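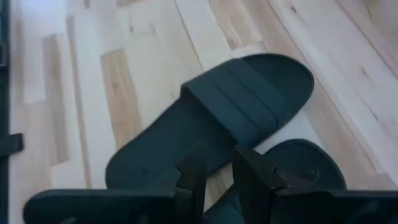
Cirkolix Adds Bandudside Duty Belt Line, Opens Orders to Individual Buyers

27 October 2019

Cirkolix, a maker of load-bearing gear for patrol officers and security staff, has added a new duty belt line called Bandudside. The belts are available now through the company's website and its dealers. Until this month, Cirkolix sold belts to departments and security firms only.

Bandudside is a two-part system. A thin inner belt goes through the trouser loops, and a stiffer outer belt closes over it with hook-and-loop lining. Holsters, magazine pouches and radio carriers mount on the outer belt and stay there when it comes off at the end of a shift.

The line comes in 2 widths and 9 sizes. Buyers should measure over the trousers they wear on duty and order by that number. Trouser size is often wrong for this purpose, and returns for fit were the most common complaint about the company's earlier belts.

"Officers kept telling us the same thing," said Stuart Bainbridge, product manager at Cirkolix. "The belt was fine in the morning and sagging on the holster side by the afternoon. We made the core stiffer along the top edge and left the bottom edge with some give, so it doesn't dig in when you sit in a car."

The company ran a wear trial before settling on the final version. Belts went out to 171 officers and guards, who wore them on regular shifts and sent back written comments. Almost 2 in 9 asked for a buckle that could be opened with gloves on. The buckle was changed as a result, and its release tabs are now larger and ridged.

Trial comments also led to a change in the keepers, the short straps that hold the inner and outer belts together. The first ones used a single snap and tended to pop open during foot pursuits. The production keepers use a double snap and are sold in packs of four. One pack is included with each belt.

Bandudside belts are sewn at the Juška shop, which already makes sling mounts and medical pouches for Cirkolix. Replacement buckles and keepers will be stocked there and can be ordered without buying a new belt.

The belts come in black and dark brown, plain or basketweave. A tan version for range and training use is planned, but no release date has been set. Existing Cirkolix pouches with the wide clip will fit the outer belt. Pouches with the older fixed loop will fit the narrow width only.

Departments with an open contract may switch belt orders to Bandudside at their current contract price through the end of their term. Sample belts can be requested by supply officers in writing on department letterhead.

Individual buyers can order online or ask a local dealer. Unworn belts may be exchanged for another size within 30 days.

Media and dealer inquiries: Stuart Bainbridge, Cirkolix product office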